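Drurden Molded Boot Trays, Two Winters In

Posted July 29, 2021 by Aurel Anghel

I run a small ski and boot repair shop, and most of what crosses my bench is footwear that somebody has walked in with on a bad day. For years I kept jobs on flat baking sheets. They bent, they slid around, and a pair of size 13 boots never sat right on them. In December of the first winter I ordered a set of the Drurden shoe-shaped trays from Trestunel, and I have been using them since.

What they are

Each tray holds one shoe. The outline follows a sole, rounded at the toe and open at the heel, with a rim around the edge. They come in matte black. The listing also showed a gray version, but it was out of stock when I ordered and I have not seen it come back.

I paid 111 dollars for the set with shipping. A replacement single costs more than it should, so if you think you will need extras, get them with the first order.

Daily use

The rim does its job. Grit and bits of old glue stay in the tray and I can tip them into the trash when I finish. The flat notched part at the heel is handy for low shoes, which I can slide in and out from that end. Tall boots are less happy. They stand up fine but get top heavy if the shaft is stiff, and I have had one fall over when I bumped the bench.

The matte finish hides scuffs better than I expected. It does not hide dust, and pale sanding dust in particular shows up right away. A damp rag takes it off. Contact cement peels away once it has cured, but don't try it while it is tacky or you will smear it into the channel.

I don't keep them in any special place.

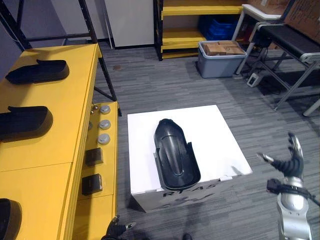
Sizing

The maker says the trays take shoes up to 100 mm wide at the ball of the foot. Most street shoes and running shoes go in without trouble. Wide work boots with a thick welt sit on the rim instead of inside it, and then you lose the benefit. I measure anything that looks wide before I bother.

There is no left or right marking on mine. I wrote L and R on masking tape and stuck it underneath.

Compared with the Prirora

I also tried the Prirora tray, model 924, which a supplier named Tănase carries. It is shallower and lighter, and it stacks better. The heel end is closed, so you have to lift the shoe out every time. For storage in a closet I would take the Prirora. For bench work I prefer the Drurden.

What I would change

A rubber strip on the bottom. The trays slide on a smooth surface when I brush hard, and I ended up putting shelf liner down.

The label glue. The price sticker was in the middle of the channel and took me ten minutes per tray to clean off.

Would I buy them again

Yes, at the price I paid. One has a small crack near the toe from a drop onto concrete and I still use it.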